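Civia open day review: an afternoon with the Trernow arm

Posted July 28, 2018

I'd been looking forward to this one for weeks. Civia makes the Trernow, a tabletop robot arm with a two-finger gripper, and once in a while they open up the workshop in Grabowska and let regular people poke at it. I signed up as visitor 471 (it was printed on my badge, I kept it) and drove over with my nephew, who is 13 and wants to build one of these in our garage.

Check-in was a bit of a mess. There was one line for the tour and one for the hands-on booths and no sign telling you which was which, so we stood in the wrong one until Bogdan Witkowska came down the hall and waved us over. He ran our demo, and he was great – patient, funny, happy to go off script when the kid started asking about gear ratios.

The booths are set up for one job each. Ours was cups. You pick a cup up, move it, set it down, and you drive the arm yourself with a little handheld controller while a screen shows you the view from the wrist. I loved that screen! You stop looking at the arm after a minute or so and just steer by what's between the fingers. 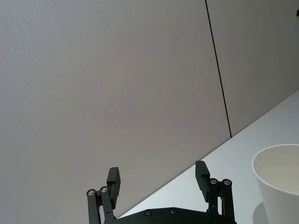
Driving it sideways is the tricky part. The buttons go by the arm's idea of left and right, and if the wrist is tilted, your own idea doesn't match. I kept creeping the wrong way and then overcorrecting. My nephew had it down on his second try, of course. Bogdan told us to open the fingers all the way, line up first and only then go down, and that helped me a lot.

The gripper itself feels solid. I got to hold a spare one, and the linkage moves smoothly with hardly any play. The controller is another story – light, a little creaky, and the thumb stick is too stiff for slow moves. I said so on the feedback card. Ryszard Dudek, who gave the talk afterward, said a new one called the Wisside is due in September, so maybe they already know.

His talk was the weak spot for me. Way too many slides, and the room was hot. The question time was much better, and somebody got him to explain how the wrist camera is calibrated, in plain words, with his hands.

Parking is free but fills up early. Coffee was fine, sandwiches were gone by the time we got there. Plan on 2 hours if you want a turn at more than one booth.

Four stars from me, five from my nephew.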